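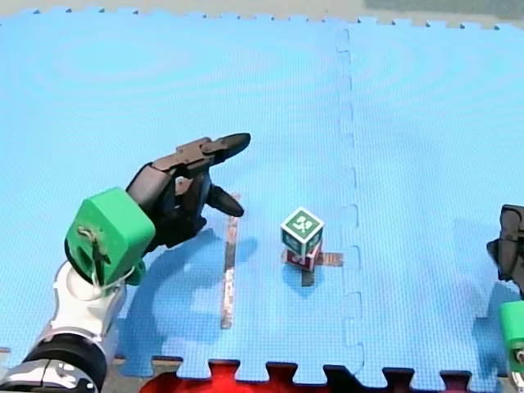
角が白いと部屋が散らかっていても見つけやすいですよね、と読者の方からさっそくコメントをいただきました。わかります! 夕方の片づけのとき、白いふちにはずいぶん助けられています。

というわけで、今回は文字つきブロックと水色のジョイントマットのギャラリーです。うちのブロックは全部で32個、Tevettiのオンラインショップで2,005円でした(送料こみ。8月のセールにすべりこみました)。

1枚目は緑を上、赤っぽい色を下にした二段重ね。茶色いテープの十字が置き場所の目印です。深めの緑とえんじ系の赤って、水色の上だとぐっと映えるんですよ〜。文字の白もくっきりで、お気に入りの組み合わせです。

次はマットのつなぎ目も入った一枚を。
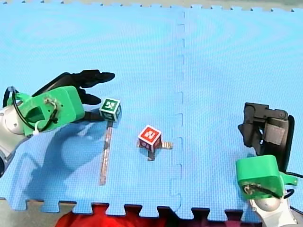

うちはふちのギザギザにほこりがたまるので、月に一度はずして丸洗いしています、という声も届いています。丸洗い、えらい……! 私はつなぎ目を古い歯ブラシでこするくらいです。

緑のブロックは白いふちどりがきりっとしていて、銀色のテープの上に置いても絵になります。マットの表面はきめが細かくて、光が波紋みたいにうっすら広がるところも好き。

マットはUllanoの34センチ角をつないで使っています。買い足すときはサイズをメモしてから行ってくださいね。私は一度まちがえました(笑)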